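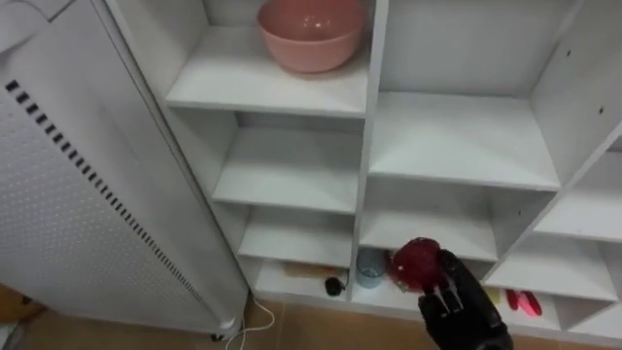
Page 2 of 6

Shelf picking: hand lets go late, then squeezes. Anyone else?

tanglewire
Thread starter

Carrying on from page 1 where I was raving about how well the shelf job was going. It was! Then it went wrong in a way I find properly fascinating, so here's the whole sad story.

Setup for anyone just joining: white cube shelving, mixed household bits on the bottom level, a black jointed-finger hand on the Ferri arm, camera on the head looking down. The job is to pick a thing up, hold it in front of the shelf so the camera gets a good look, then put it back in a cubby. The red bumpy ball-like thing is my favourite because it forgives everything.

The fault is on the release. The arm goes in, the wrist settles, the "open" command goes out, and every so often the fingers close harder for a moment before they open. With the ball you hardly notice. With a plastic cup you get a horrible creak. I've got 889 put-downs in the log and the squeeze shows up in 436 of the ones I've checked so far, far more than I'd have guessed from watching.

Versions: Jondora control board, Flitow grasp software, latest of each as of August. Ideas very welcome, I'm loving this rig and want it behaving.

oldsolder
Is the hand warm when it does it? Mine did something similar and it was one tired finger motor drawing more than its share. Swap the thumb and the index leads over and see if the squeeze moves with them.

tanglewire
Ooh, good thought. Not warm to the touch, but I haven't tried swapping anything. Will do tonight.

peg_and_pin
I don't think it's the motors at all. That's the grip-check in Flitow. Before it lets go it does a quick "have I still got it?" pinch, and if the pressure reading comes back soft it pinches again, harder. Squishy ball = soft reading = bigger pinch. Look under the release settings, there's a tick box for it.

oldsolder
Doesn't explain the cup though, a cup isn't soft.

peg_and_pin
A thin plastic cup is soft enough if you get it by the side wall. By the rim, less so. Which way is the hand taking it?

tanglewire
Side wall, nearly always, as the rim is awkward with the shelf board above. So you could both be right?? I'm off to find the tick box.

marrowfat
Can I be the boring one. Whatever the cause, a hand that closes when told to open is a safety fault and you should stop running it until you know. I help at the Tidcombe workshop and we had an arm there that did the opposite of what it was told only now and then, and "now and then" was the whole trouble, everyone had got used to it being fine. Somebody reached in to straighten a bowl and got a pinched knuckle. No lasting harm but it could have been worse.

tanglewire
Fair, and I'm not brushing it off. I do have a stop button on a lead and I don't put my hand in while it's live. The fingers can't manage much force, I've let it squeeze my own thumb and it's a firm handshake.

marrowfat
You've let it squeeze your thumb when it was working properly. The fault is the bit you haven't measured.

tanglewire
...yes. OK. That's a very good point and I'm a bit embarrassed. Power's off at the wall until I've got a number for it.

peg_and_pin
I think that's a touch heavy-handed for a hobby arm, to be fair. If the pinch comes from the software then it's capped by the software limit. Turn the limit down, carry on testing, keep your fingers out. You can't find a fault on a machine that's off.

marrowfat
Capped only if your theory's right. If oldsolder's right it's a motor and the cap means nothing. Test by all means, but with a load cell in the hand and not a person anywhere near it.

oldsolder
With marrowfat on this one. A cheap luggage scale and a bit of foam does the job if you haven't got a load cell. Hook one end to something solid, let the hand pull the other end closed, film the readout.

bracken_loop
Lurker here, hello! Love this project. Check your cable run as well. I had a signal wire lying right beside the power lead on the same loop and the open command kept arriving mangled. Moved them a hand's width apart and it cleared up overnight. Took me weeks to think of it.

tanglewire
Hello and thank you! They're taped together the whole way down the arm, very neat, very proud of it. Oh dear.

tanglewire
Update, long one, sorry, I'm excited.

Thumb and index leads swapped: squeeze did not move. So probably not one tired motor.

Tick box found and unticked: squeeze much rarer but not gone. I ran it with the luggage scale in the hand and me on the far side of the room holding the stop button. Out of some 40 goes I still got 2 squeezes, and both were stronger than the limit I'd set. That second part made my stomach drop a little.

So peg_and_pin is right about most of it and there is something else underneath. Cables are next. It's staying off apart from scale tests.

peg_and_pin
Stronger than the limit? Right, I take back heavy-handed. That shouldn't be possible from the grip-check. Can you post the raw log around those two?

oldsolder
And the supply voltage at the same moment if the Jondora board records it.

tanglewire
It does! Give me an hour to pull the tape off this arm and I'll put both up on the next page.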